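Chapter 5
Snacks, Tins and the Tea Table

I've got a confession to make before we start on this chapter: I keep my snacks in an old biscuit tin, and I have done since my first term at Skilldale, when I shared a kitchen with Heiðrún Fogh and a very determined family of ants. Heiðrún was a proper lidded-jar person. I was a leave-it-in-the-bag person. By July we'd met in the middle, at tins, and I've never really gone back.

In Chapter 4 we dealt with the big stuff, the larder shelves and the weekly shop. Now we come to the small table, the one where you make a hot drink and put out something to eat with it. It sounds too small a job for a whole chapter (my editor, Bjarke Hafstein, said so in the margin, twice!) but I've taught this course for 14 years and it's the bit where students get stuck. They can plan a dinner for 30 and then go to pieces over where to put the oranges.

So let's think about what ends up on a table like this. There's the kettle, which wants a spot near the side where you won't be reaching across it. There's a tin or a box. There's fruit, big and small, and usually a pastry or two that somebody couldn't resist. And there's the cloth, which slides about and bunches up at the back however carefully you laid it. 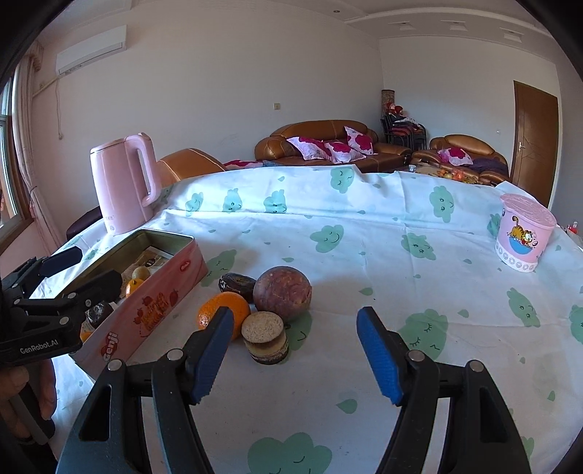

My own rule is to start with the tin. Open it, set it down near the kettle, and put the little things in first: small oranges, any other small round fruit, wrapped sweets if you have them. Small fruit rolls, and a box with sides stops it rolling. Large fruit can sit out on the cloth quite happily. Doughnuts and other sticky things I'd always give a plate, though I know plenty of people who don't bother and their tablecloths seem to survive.

If the tin came with a card or a leaflet inside, stand it up against the back wall or take it out altogether. Lying flat, it ends up under the fruit and goes soft.

Hatsue Fujimoto, who tried out the exercises in this chapter with her evening group, told me that hers argued for most of a lesson over whether pastries belong in the same box as fruit. I say no. Fruit makes things damp, and a damp doughnut is a sad thing. You may well disagree by the time you reach Section 5.3, and that's fine by me.

What you'll need for the first exercise

One tin or box with the lid off, a tablecloth, a kettle, and a handful of fruit in different sizes. Work in pairs if you can, and keep your notes, as we'll come back to them in Section 5.2.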